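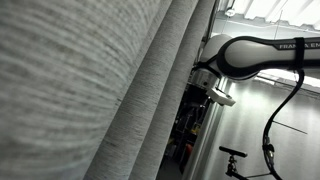
Frequently asked questions about our curtains

Which fabric is used for the gray and white curtains?
The heathered gray and white fabric in our program has the name Estero. It is a slubbed weave, so the yarn is thicker in some places and thinner in others, and you will find darker gray flecks everywhere on the surface. These are part of the yarn and are not stains or faults. We receive this question every September, when people open their curtains again after the summer.

Is the color the same in every roll?
Almost, but please do not count on it. If you need several curtains for one room, order all of them together and write this in the order, then we cut from one roll. When you add a curtain later, send us first a small piece of the old hem.

How wide must I order?
Measure the rail, not the window. For soft round folds we recommend fabric of double the rail width. With less than this the folds become flat and the curtain looks like a bed sheet. Estero is a rather thick cloth and it does not like to be pressed in too many small pleats, so more than double is also not good.

And how long?
Measure from the glider down to the floor at the left, in the middle and at the right. Take the shortest of the three numbers and subtract 13 mm. Old houses have often a difference from one side to the other, and we can sew the hem at an angle if you tell us both lengths.

What is the longest curtain you can make?
In one piece we sew up to 300 cm. Above this we must add a seam, and in a slubbed weave this seam stays visible. Lionel Tanguy in our sewing room will call you before he cuts anything longer.

Can I divide a room with it?
Yes, many customers do this with a ceiling rail. Both sides of Estero look the same, so there is no wrong side. Please choose the double-turned hem for this use, it is also clean from behind. If you wish a passage, order two curtains which meet, and let them overlap by the width of one fold.

Does it make the room dark?
No. Light comes through between the threads, and in the valleys of the folds the gray looks a little deeper. For a bedroom you can order the Vostano lining, which hangs on separate hooks and can be removed for washing.

How do I wash it?
At 30 degrees, with little spin and without softener. Take out all the hooks before. Hang the curtain again while it is still damp and pull each fold downward with the hands. The first wash can make it nearly 2 percent shorter, therefore we leave a deep hem which you can let down.

There is a pulled thread. What can I do?
Do not cut it. Push it back to the other side with a blunt needle and stroke the cloth flat.

Do the folds stay in place?
New curtains need some patience. Close the folds by hand, tie them loosely with cotton tape in three places and leave them so for two nights.

Can I get a sample?
We send one free sample of each fabric, Estero, Plemus and Navaratnam. Look at it in the morning and again in the evening with the lamps on, the gray changes quite much.

Can I return a curtain?
Curtains made to your measure we can not take back. Fabric by the meter, if it is not cut or washed, can be returned in 31 days.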